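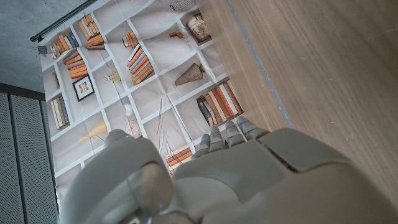 About Tumeline

Tumeline is a small software company. We write the programs that help robotic hands and arms to see, plan and move. We don't build the hands ourselves. Our customers bring us their hardware, and we make the control software that goes with it.

The company was started by Fiorella Tedesco and Remo Bassi, who shared one desk and one borrowed computer. Today we are 20 people in 2 offices, and we still eat lunch at the same table when everybody is in town.

What we make

Our main product is Gramudeck, a planning tool for hands with many joints. The operator chooses a grasp, and Gramudeck finds a path for each finger and checks it for collisions before any motor receives a command. The perception part, called Carbone, works with small cameras close to the wrist. We test it in front of many backgrounds and colours, as a customer's room is never as tidy as a laboratory. Every new version must pass 691 automatic tests, and after this it goes to the real hardware.

Who you will meet

Cinzia Messina leads the control team. Rosalba Bassi looks after perception, and Loredana Ferraro answers the support line from 8 in the morning. If you write to us, your message will be read by an engineer.

We receive students for a work term each May. Please send us a short letter and some code that you are proud of.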